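The Bed Problem

The Kendivex hand arrived in a carton with no packing list. Fletcher Rakena weighed it on the kitchen scale, wrote the figure on the lid, and bolted it to the left wrist. The right wrist had carried a Matar hand since March. The procedure called for both to be run on the same robot, in the same room, with the same controller, and for the loser to be returned to its supplier at the end of the month.

The procedure had been written by Traveck, who would pay for whichever hand was selected. Section two listed the tasks. Lift garment from bed. Transfer garment. Grasp edge of duvet. Raise edge of duvet. Release. It did not say what the duvet was for or who slept under it.

He ran the garment task first. The Matar hand closed with more force than it needed and reported a good grasp whether or not it had one. The Kendivex hand reported nothing until asked. He adjusted the polling interval to 15 milliseconds and it began to answer. Its force readings were low and steady. He logged them.

By evening he had a table with two columns and a preference, which he did not log.

The duvet edge was harder. Cotton over filling gives way under a fingertip and returns a signal that looks like contact, then like no contact, then like contact again. The controller, a Tarko unit with old firmware, treated each change as a new event. It would approach, stop, retract by the width of a thumb, and approach again. Rakena raised the threshold. It stopped retracting and began to push. He lowered it by half the difference.

On the next run the left hand came to the edge and stayed there. The grasp command was in the queue. The controller had accepted it and had returned no error. He watched the head camera feed on the laptop and waited for the timeout, which was set at 4000 milliseconds.
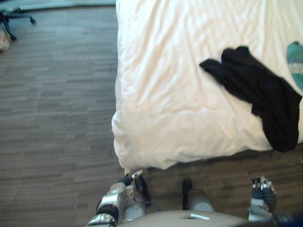 Head camera view, left hand at the duvet edge.

The timeout passed. He checked the setting and found it had not been changed. He checked the queue and found it empty.

"Status," he typed.

The controller returned HOLD, a state he had seen once in the manual, in a table of values reserved for later use. The joint currents were normal. Fingertip pressure was just above the noise floor, about what a person would apply to a sleeper they did not want to wake.

He deleted that comparison from the notes field and entered the pressure as a number.

The manual recommended a power cycle. He had his hand on the switch for a time that he later recorded as roughly two minutes. Then he took it away and wrote a release command instead, at the lowest speed the Tarko would accept. The left arm withdrew. It took longer than the speed setting allowed for, and the log gave no reason.

Traveck's form had a box for the recommended unit and a box for the price. He entered Kendivex, and 599. Under Remarks he wrote that the hand had shown good stability at low force, and that one undocumented state had been observed and not reproduced.

He had not tried to reproduce it. He saved the form, unbolted the Matar hand, and went to look for its carton.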